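**Box fan in the window or desk fan on the table? Upstairs room, no AC**

**hnghiem_62**

We rent the top floor of an older house and the back bedroom gets hot by mid afternoon. It has one window, facing west, and the door opens to a hallway that stays cooler. Last summer I ran a box fan in the window blowing in and it did very little until after 9 p.m. A window unit is out because the lease says no.

I work from that room three days a week, so I need something that helps during the day as well. Budget is small. What are people doing?

**Trinh D**

Turn the box fan around. Blow out during the day with the door open, so you pull hallway air across the room. When it's cooler outside than inside, flip it and blow in. Get two cheap thermometers, one for the room and one outside on the shady side of the house. Flip when the numbers cross. On my place that is usually 8:30 or so in the evening.

Also tape cardboard over the open parts of the window on each side of the fan. If you leave gaps the air just loops back in.

**lirkura_attic**

I disagree about running it out during the day. If the hallway air is coming from other windows in the house, you are pulling outdoor air in through those, and at 3 p.m. that is hot air. I keep everything shut from breakfast on, blinds down, and use a small desk fan pointed at me. Fans don't cool a room, they cool people. Then the window fan goes on at night.

The blinds matter more than the fan. With a west window you want something on the outside if you can manage it. I hung a strip of shade cloth from the gutter hooks and the room was noticeably better the first day.

**Trinh D**

She said the hallway stays cooler. If it's cooler, use it.

**lirkura_attic**

It stays cooler because nothing is pulling hot air through it. Run a 20 inch fan for five hours and see if it's still cooler.

**hnghiem_62**

I can test that. The downstairs neighbors keep their windows shut and there's a door at the bottom of the stairs, if that changes anything.

On desk fans, I had one and gave it away because it blew my papers around. Maybe I had it in the wrong place.

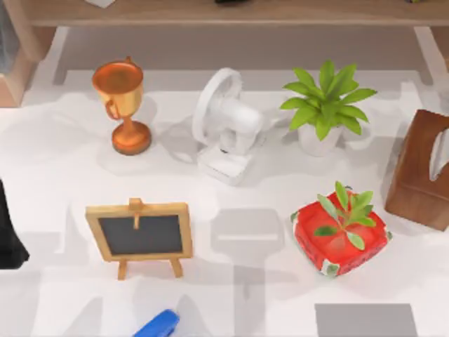 I could also put one on the floor, but my desk has a solid back and I don't think the air would get to me.

**Huệ Lò**

For the papers, put the fan behind you and off to one side, on low, aimed at your shoulders. Mine sits on a dresser. You don't need it in your face.

I paid for a Stovon tower fan two years ago and would not do it again. It's quiet but it moves less air than my old round one, and you can't get the grille off to clean it. Get something with a front guard that unclips. Mine gets a gray coat of dust every month in summer and I can hear the difference when it's clean.

**h.hoang**

Check where the attic hatch is. If it's in that hallway or in the bedroom closet, look at whether it seals. Ours was a bare piece of board sitting on trim, and heat was coming down around the edges. Foam weatherstrip and a piece of rigid foam glued to the top side. One evening of work.

Also, what is heating the room from inside? I had a desktop computer and two monitors running all day. Moved to a laptop and it helped more than the second fan did.

**lirkura_attic**

Agree on the hatch. Agree on the computer.

**hnghiem_62**

The hatch is in the closet and it's loose, I can lift it with one finger. I'll ask the landlord before gluing anything but the weatherstrip should be fine.

Plan is shade on the outside of the window first, then try the hallway both ways, one day each, and write down the temperatures at noon, 3 and 6. I'll get a small fan for behind the chair too.

**Trinh D**

Pick two days with close to the same weather or it won't tell you much. And post the numbers either way, even if he's right.

**lirkura_attic**

She. And yes, post them.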